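Wovano Help Pages
Chores and robots: frequently asked questions
Last updated 15/07/2022

Can a robot tidy my kitchen yet?
No. A robot can do single jobs from a kitchen if someone sets them up first. Ask it to go from one job to the next in a room it has never worked in and it will usually need a person.

Why do you test with cans?
Cans are cheap, they roll, and every store has them. Sorting, stacking and lining up cans is also close to what shelf workers do all day. Our can task runs on a tabletop with two arms.

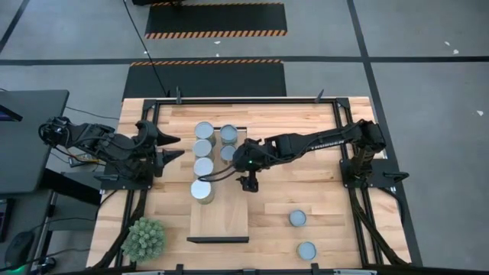

How many tries does a robot need to learn one task?
It depends on the task. For simple pick and place we plan on about 300 recorded tries. Folding or pouring can take 2000.

Is two arms better than one?
For many chores, yes. Opening a jar or holding a bag open is hard with one. Two arms also cost more and can bump into each other, so we use one where one will do.

What about chairs and other furniture?
Furniture is harder than cans. It is large, it blocks the view, and thin legs are easy to misjudge. Chairs went on our task list in March – we have no results to share yet.

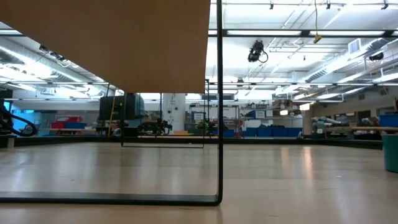 Are shops and factories further along than homes?
Yes. A shop floor can be arranged to suit the machine, and the same part comes by 1000 times. Homes change every day.

Who runs the tests?
Trata writes the tasks and Witel scores them from its office in Cáceres. Wovano publishes the scores.

Can I buy one of these systems from you?
No, we don't sell robots. We can send you the task list, which has 6 household chores and the scoring rules.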